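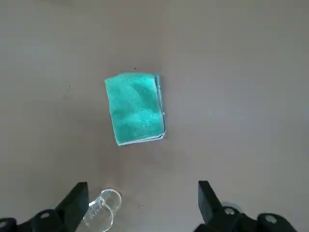 Wrist view at the Rovard open day: folded teal cloth, clear cup on its side, gripper open.

OK so I spent the afternoon at Rovard's open day out in Sulbridge and I have thoughts. Small thread, mostly about towels and cups.

They had 8 stations set up and I meant to see all of them. I saw three. I got stuck at the tabletop one for nearly 30 minutes and regret nothing!

The guy running it was Italo Testa, super patient, let everybody ask whatever they wanted. I asked if cloth is harder than cups and he laughed and said "depends which day you ask me."

His take: cloth never folds the same way twice, so the corners don't line up and the edges bulge a bit. Look at the bottom right corner of that teal one. My linen closet is all like that, so I felt very seen.

Clear plastic is its own headache, he said, because the table shows right through it and you're mostly going off highlights and the rim. I'd never thought about how I find a glass on the counter. (Sometimes I don't. RIP two glasses.)

You can watch the wrist camera feed on a monitor next to the table and it's weirdly relaxing, just the two black fingers at the bottom and whatever's in front of them. A kid next to me kept yelling "get the cup!!" at the screen.

Skipped the Vitale talk at 10, heard it was packed. Did catch the end of the Oltton one about warehouse bins, kind of dry, good slides though.

Free to get in, parking was a mess, coffee was fine. They're doing another one in June and I'm bringing my sister, who folds fitted sheets properly and will have opinions.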